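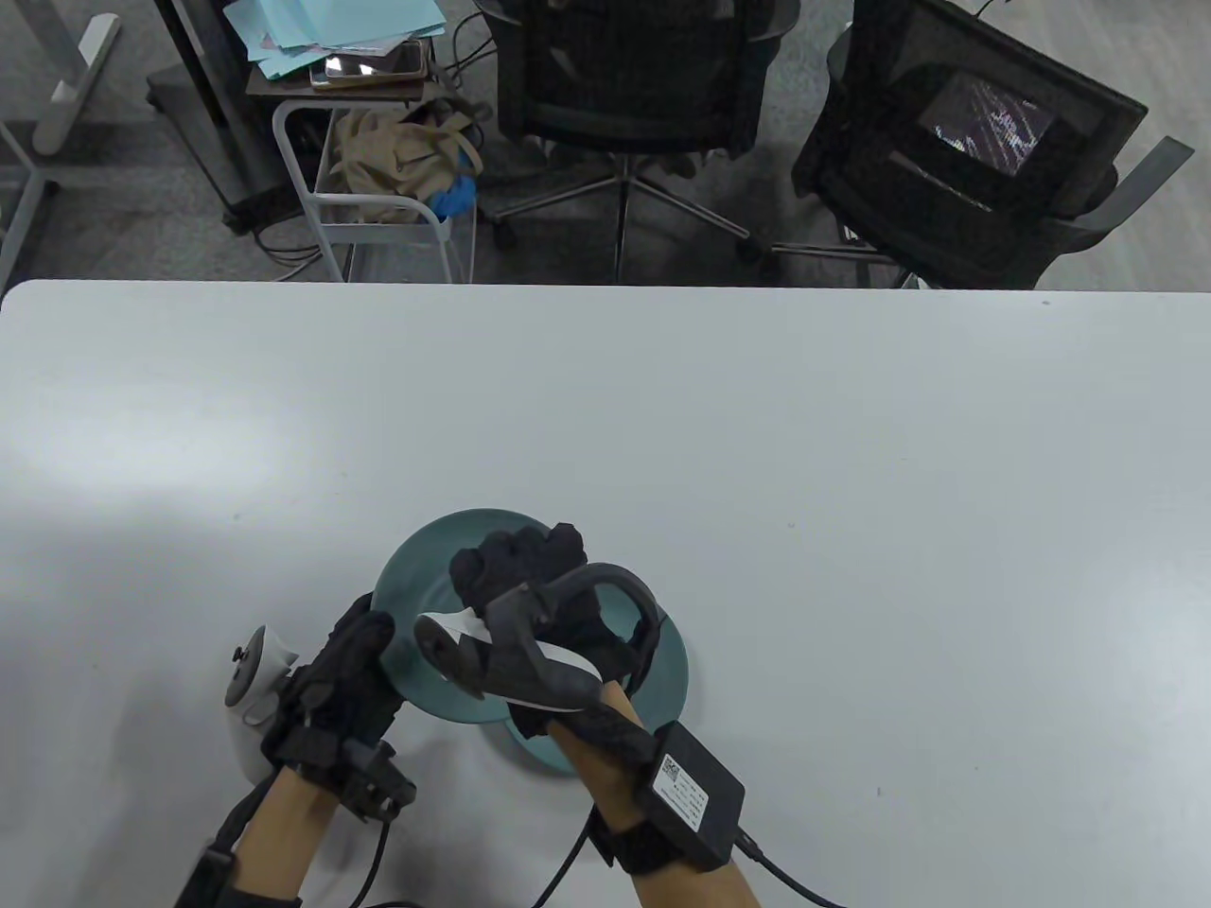
About > Who we are and what we sell

Reading time: 5 minutes

Hi, I'm Davoud Rezaei, and I started Reltivholm with Miloslav Hrubý after the two of us had spent far too long trying to teach robot arms to do dishes. We'd write code for weeks, the arm would pick up one bowl beautifully, and then somebody would hand it a slightly different bowl and we'd be back at our desks. It was a silly way to live.

So now we make a glove kit. It's called Skuston (Miloslav picked the name, and he has never told me where it came from), and it lets a person do an ordinary job with their own two hands while the kit records how the hands move. Robotics teams use those recordings to train their machines. You wear it, you pick up a plate, you put the plate down, you do it again. After lunch you do cups.

What you get in the case

Every Skuston kit comes with a pair of black fabric gloves, a sensor module that straps to the back of the hand, a tracking controller for each side and a control box for the forearm with its cables. Each box has a QR code on the label so you can scan it in and out, and please do scan it. We get a lot of emails that begin "we think this is the box from the other kit," and we can sort that out much faster with the code.

The gloves come in small, medium and large. If you're between sizes, go down one! A loose fingertip makes a mess of the finger data, and the fabric gives a bit once you've worn it for a day. We sell spare gloves in packs of 16, which sounds like a lot until you have several people recording every day and everyone wants their own pair.

I should say it isn't wireless. People ask us every week. We tried a wireless version and Miloslav used it for a whole month, and he came back grumpy with a folder full of recordings that had gaps in them. The cables run down your arm and off the table, you get used to them in an hour or so, and the data arrives in one piece. We may try again one day, but I'm not making promises on the about page.

The service side

Not everyone wants to buy gloves and work all this out alone, so we also do the recording for you. You send us a list of tasks and, if they're unusual, the objects too. We've had door handles, gardening tools, a great many socks and one set of fishing lures that I never want to see again. Our recording team works through the list at big plain tables in our office, and you get back the hand tracks, the video and a short written note for each batch saying what we changed and what gave us trouble.

That note is the bit customers tell us they like best, which surprised me. We started writing them for ourselves. A typical one says something like "stacked the plates left-handed for the second half, the foot of the small plate kept catching, threw out the first try." If you're the person who has to work out why your robot does something odd with small plates, that line can save you a day.

Our longest running job is for Femine, who make kitchen equipment and came to us wanting table clearing and nothing else. We delivered 1,714 recordings to them, all tableware, and I can now tell you more than you'd like to know about how people pick up a shallow dish. (Most of them tip it up on its edge first. Watch yourself next time.) We also work with Sadeghi, a packaging firm, on box folding and taping. Tape is hard. Tape with gloves on is harder, and we quote extra time for it.

Who we are

There are 18 of us now. I look after customers and the website, so if a sentence on here runs on too long, that's me. Miloslav does the hardware and most of the soldering, and he answers the support line himself on the days he feels like talking. The rest of the team is split between recording, checking the recordings and building kits. We rotate people through all three, so whoever sews up your strap has probably spent a week wearing one.

We don't build robots, by the way. We get asked to, and we've been tempted once or twice, but there are plenty of good robot companies and we'd like them all to keep buying gloves from us.

Trying one out

You can rent a kit for 2 weeks before you decide, and the rental comes off the price if you keep it. Setup takes an afternoon the first time. Clear a good big table, put your controllers where you can reach them, and do the little warm-up routine in the booklet even if it feels daft – it's how the software learns the size of your hands. Then start with something easy and unbreakable. I know everybody wants to go straight to wine glasses.

We raised our rental price in April and haven't any plans to touch it again this year. Schools and colleges pay half. If you teach and you're not sure your course counts, write and ask, because it very likely does.

Visitors are welcome at the office too, as long as you let us know you're coming. We'll put the gloves on you and give you something to pick up. Bring an object from your own work if you can, the more awkward the better, and leave yourself a good hour, as people tend to want a second go.

Page updated August 2026

Contact us | © Reltivholm | Back to top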